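Clumow Trails Forum > Safety and Wildlife > Do snake gaiters do anything?

ottersby
My brother-in-law is pushing snake gaiters on me for the July trip down the Ellik drainage. He swears by his. They weigh a ton, they look like hockey gear, and I've hiked that country for years in trail runners without so much as a rattle. Are these things worth it or is this fear sold by the pair?

R_Gajewski
Depends where on the Ellik. The lower end is rocky and warm and yes, there are rattlers. I wear mine when I'm going off trail through brush and leave them home otherwise.

mudlark34
Fear sold by the pair. Watch where you put your hands and feet. A lot of bites happen to people who were messing with the snake in the first place, and gaiters don't cover your hands.

R_Gajewski
"A lot" according to who? I hear that one every summer and it never comes with a source. Plenty of folks just step over a log.

mudlark34
Fine, I can't quote you a study. But show me the test that says a nylon tube stops a fang. Every maker says "snake proof" on the tag and the small print says "resistant".

ottersby
That's what bugs me. His are Jalex and the tag has a picture of a snake with a line through it. Tested how? By whom? On what size snake?

Wainwright_Ruth
I've had Jalex and I've had the Żak ones. The Żak pair rode up over my boot tops after 2 miles, so there was a nice band of bare sock right at fang height. If you buy any, walk hills in them before you trust them. And please skip the suction kit. Get off your feet, take off rings and tight shoes, keep the bitten part still, call 911 and get to a hospital. No cutting, no ice, no tourniquet.

jarek_w
Disagree a little on "get off your feet". No signal on most of the Ellik. If I'm alone and bitten, sitting there waiting for luck isn't a plan.

Wainwright_Ruth
Then carry something that can call out. Walking out slowly is the last choice, and I'd grant you it may be the only one if you went alone without a beacon.

mudlark34
Beacons are the next thing they sell you after the gaiters.

jarek_w
Mine got a guy with a broken ankle out last year, so I'll put up with being sold to. Agree on the gaiters though. Never owned a pair.

O_Simek
What about those thumper gadgets you clip on a pole, that are supposed to scare snakes off by vibration? A shop guy told me it clears the trail ahead of you for 6 yards.

mudlark34
A shop guy would.

R_Gajewski
For once I'm with mudlark. I've had a rattler sit dead still while a whole string of horses went by. A buzzing pole isn't going to impress it.

jarek_w
No idea who'd buy one of those poles.

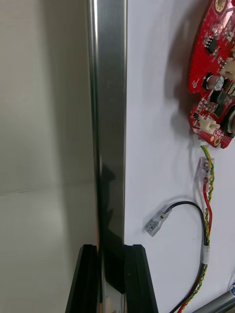
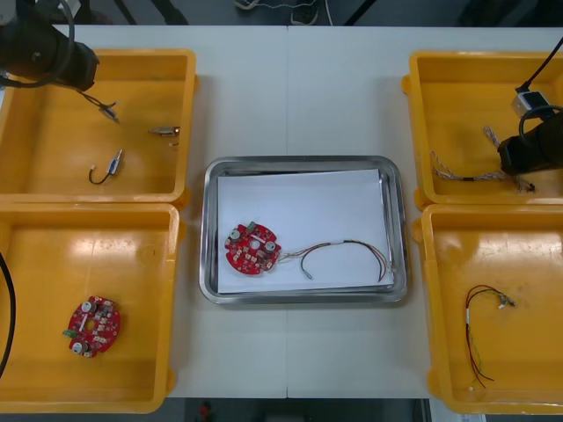 O_Simek
OK, so no thumper. What do you do about camp? I always heard a rope laid around the tent keeps them out.

Wainwright_Ruth
Old cowboy story. Snakes go right over rope. Zip the tent, shake out your boots, use a headlamp when you get up at night. Don't pitch next to a woodpile or a rock heap.

ottersby
So far I've got: gaiters maybe, gadgets no, rope no, headlamp yes. My brother-in-law will be crushed.

R_Gajewski
He's not wrong to wear them if you two are going through the brush below the second crossing. I'd borrow a pair before I'd pay for one.

mudlark34
Or stay on the trail, which is free.

ottersby
He has a spare set in the garage. I'll wear them for the brushy part and carry them the rest of the way, and complain the whole time. Still want to know how Jalex tests them. I wrote and asked. If they answer I'll post it.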